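January, still at Sedomside

Up at 5:40 with the dog again. Put the coffee on and went out to read the rain gauge before it was light. A little over half an inch overnight. The creek is up to the second step but not over it, and the footbridge is fine. I walked across and back to be sure.

Spent the first part of the morning on the water bill. The reading they have for us is 3,965 and the number on the meter is 1,772, so somebody has typed in another house's figure or the old meter's. I called the office and was on hold for most of a load of laundry. The woman who picked up was nice about it. She wants a photo of the dial with the serial number showing, and the serial number is on the side facing the wall. I got it on the fourth try by holding the phone upside down in the pit. Sent it. She said up to 11 working days, so I have written that inside the cupboard door where I will see it.

Then the pears. I have put off pruning the old Lambrakis tree for two winters and it shows. It is all upright shoots on the north side and nothing much on the south side where I want it. I took out one big limb that was rubbing, then a lot of whips about as thick as a finger, then stopped. The book says no more than a quarter in one year and I think I was near that. The bow saw needs a new blade. The cut on the big limb is rougher than I like and I went around the edge of it with a knife.
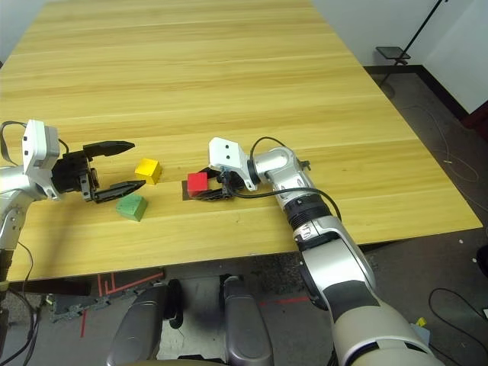 The younger tree by the fence I hardly touched. It had eleven pears last year, small, and the wasps got most of them. I would like to move it but it is probably too late for that, and the ground where I would put it is standing in water anyway.

Lunch was the end of the bean soup with the heel of the bread. I need to buy flour, both kinds, and yeast. Also lamp oil, a bow saw blade (21 inch, not 24, I got that wrong last time), stamps.

Sang Đồng came by at 1:30 to return the ladder and stayed for tea. We talked about the road. The county has put out stakes with pink ribbon along the low stretch past the Benano turn, and he thinks they mean to raise it this spring. I think they are only marking the culvert. Either way we would be going the long way around for a while, which adds twenty minutes to get to town. He has heard the detour would go over the hill, and that hill is no good in ice. We left it there. He took a jar of the plum jam and I gave him back the drill bits I have had since the fall.

His mother is out of the hospital and staying in his front room. She is walking to the kitchen and back with a frame and complaining about the television, and he takes that as a good sign. I said I would bring over a casserole. Chicken, no mushrooms.

Afternoon, letters. I owed one to my sister and one to the seed people. Cekurura sent me the wrong onion sets again, the red ones, and a slip saying they were a substitute. I don't want red. I want the yellow ones that keep until April. I wrote that down as politely as I could and asked for the money back and not a credit, seeing that I still have a credit from the last time.

To my sister I wrote four pages, mostly about the house. She had asked what needs doing before anyone could think of selling. I made her a list and I am copying it here so I have it too:

Gutters on the back, the whole run. The brackets have pulled out at the east corner and it pours straight down the wall.

Upstairs window in the small room. The sash cord has gone on one side. I have it propped with a length of dowel.

Chimney. Swept last in the fall before last. The man said the liner had a few years in it but he did not say how many.
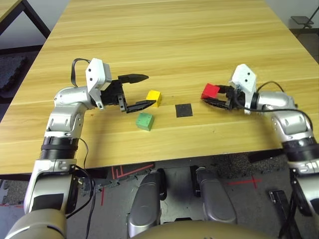 Cellar steps. The bottom two are soft. I could do these myself in a weekend if the cellar would stay dry for one.

Wiring in the shed. It works but I don't like the look of it, and anybody buying would have it inspected.

Paint, everywhere. I did not put a number on this. She will want a number.

I told her I am in no hurry about any of it. The house is too big for one person but it was too big for two, and we managed. What I mind is the heating. I have closed off the upstairs except for my own room and I am burning around 2 cords a winter now, less than when we kept the whole place warm. There is a good stack left under the lean-to, and the ash from the roadside should be dry enough for next year.

Walked down to the mailbox at 4. It was raining again by then, the fine kind that doesn't look like much and soaks you anyway. There was a heron standing in the flooded corner of the lower field. I stood and watched it for some time and it did nothing at all. The mail was a catalog and the newsletter from the library. They are changing the winter hours, closing at five, and the book sale has moved to the end of February. I have two boxes to give them if I can get them down from the attic without putting my back out.

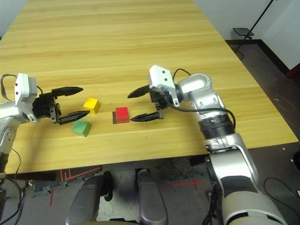

Three little cubes on the table, each a different color.

Supper was eggs and the last of the greens. I had meant to start the bread tonight but there isn't enough flour for it, so that waits until I have been to town.

Read until 9. I am on the third part of the canal book and it has slowed down a lot. Sixty pages on the financing. I skipped ahead to where they start digging and may go back, may not.

The dog has a burr or a cut between the toes of her left front foot. She won't let me look for long. It isn't swollen. I bathed it in warm salt water and will check it in the morning.

Wind has gone around to the west. Barometer is up a little from this morning. I moved the bucket under the drip on the landing, and it had hardly an inch in it.

Tomorrow: gauge, town if the road is clear, casserole, call about the saw blade before driving in for it.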